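How to freeze soup in single portions

Freezing soup one bowl at a time takes a bit longer on the day, but you only thaw what you need. The method works for most vegetable, lentil and chicken soups. Leave out cream, pasta and potatoes in large chunks, as all three go grainy or soft. Add them when you reheat.

What you need

A pan of cooked soup
A ladle and a measuring jug
Plastic tubs with lids, 650 ml each
Freezer labels and a pen that won't smudge

I use the plain tubs from Trilla. Senum sells a similar one, but the lids are not interchangeable, so stick to one make.

Step 1. Cool the soup
Take the pan off the heat and stand it in a sink of cold water. Stir now and then, and change the water once it feels warm. Don't put a hot pan straight into the fridge or freezer.

Step 2. Measure
Pour 400 ml into each tub for a lunch portion. For a main meal, go up to 500 or so, but leave a gap of two fingers at the top. Soup expands as it freezes and will push the lid off a full tub.

Step 3. Label
Write the name and the month on the label before the tub goes in the freezer. Labels don't stick to cold, damp plastic.

Step 4. Freeze flat
Put the tubs in a single layer overnight. Once they are solid you can stack them. Older tubs go at the front. Anything I make in October is used by March at the latest.

Step 5. Reheat
Thaw in the fridge overnight, then tip into a small pan and bring to a full simmer, stirring. In my 900 watt microwave a thawed portion takes roughly five minutes, with a stir halfway. Check that it is piping hot all the way through, and don't freeze it a second time.

Storing the empties
Wash the tubs, dry them fully and stack them without their lids. Keep the lids upright in a drawer.

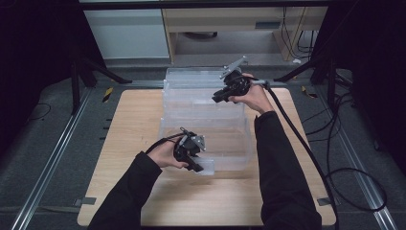
Clear plastic containers stacked on a table.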